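Brekinbridge tightens rules for short-term rentals
May 2, 2023

Owners of vacation apartments in Brekinbridge will have to register each unit with the town before renting it out, under rules passed by the town council this week. Registration costs $400 per unit and has to be renewed every year.

The rules cover any furnished home or room rented for fewer than 20 nights at a time. Hotels and campgrounds are already licensed separately and are not affected.

Owners must post the registration number in every online listing, name a local contact who can reach the property within an hour, and leave a printed sheet for guests with trash pickup times, parking spots and quiet hours. Quiet hours run from 10 p.m. to 7 a.m., the same as for year-round residents.

Council member Margareta Ene, who sponsored the measure, said the town had no reliable list of rental units until now.

"When a pipe bursts or a neighbor complains, we need a phone number that somebody picks up," Ene said. "At the moment the clerk's office has to go looking for the owner, and sometimes the owner is overseas."
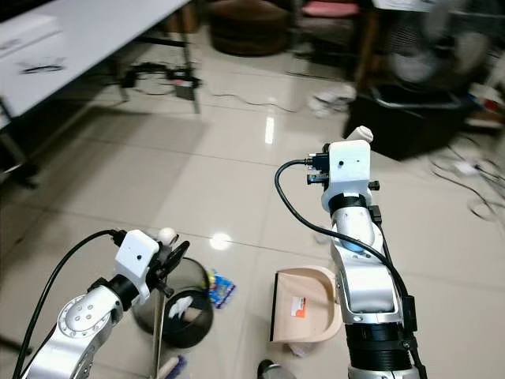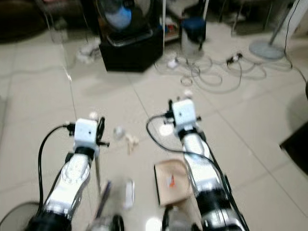
Not all owners are pleased. Bradley Wainwright, who rents out two studios near the Barbu boat landing, told the council the fee was too high for people with small units. He asked for a lower rate for studios, but the proposal failed by one vote.

"A studio that sleeps two pays the same as a house that sleeps 11," Wainwright said after the meeting. "I will register, but I will have to raise my nightly price for the summer."

Raluca Cozma, office manager at the rental agency Grarkon, said the agency would file the forms for owners who use its cleaning and key service. She expects most of the work to fall on people who manage their places alone - many of them live out of state and come to town only once or twice a year.

Forms are available at the clerk's office on Rultness Street and can be returned there or by mail. Bookings made before the vote will be honored, but units still unregistered at the end of May may not take new ones. Fines start at $400 for a first violation.

The council put off a separate question on parking permits for guests.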